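April 9, 2020

Day 21 of staying home and I have finally started the crochet blanket I've been promising myself for 4 years! I dug out the Nernier yarn from the back of the closet (17 skeins, what was I thinking) and picked the easiest pattern I could find, just rows and rows of granny stripe. I've ripped out the first row 3 times already – my edges keep creeping inward and I end up with a sad triangle. A stitch marker in the first and last stitch has helped a lot, so do that if you're a beginner like me. 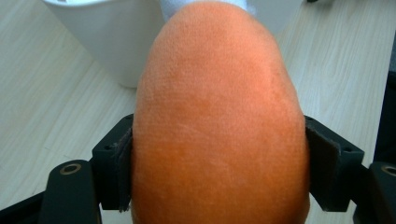 Anyway, I'm going with mustard, gray and a dark green, and I'd love to have it done by the end of May. If anyone has tips for hiding yarn ends, please leave them in the comments, I have so many ends!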